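The Long Way Around: Raluca Iordache on Walking to Penoncombe

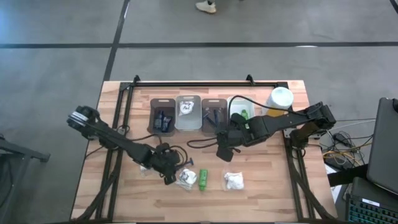
Raluca Iordache had never walked farther than the bus stop, she says, until the April she turned fifty and her sister gave her a pair of boots. "I thought it was a hint, and I was a little insulted!" She is laughing as she tells me this, pouring a second cup of tea before I've finished the first (I learned quickly to drink slowly).

The trail from Pustari to Penoncombe climbs to 2,942 feet, and she has now done it in rain, in fog, and once with a cold. "You go up through the beech woods and you're grumbling, and then there's the ridge, and you forget what you were grumbling about."

Her walking partner, Joelle Najjar, is much faster. "Joelle waits for me at the spring — she says she's looking at birds, but I've never seen her with binoculars."

I asked what she packs. Two boiled eggs, bread, a dry pair of socks and a paperback she has yet to open. "I carry it every time. It's been up that hill more often than most people in town."

They hope to leave by six tomorrow morning, if Joelle can find her hat.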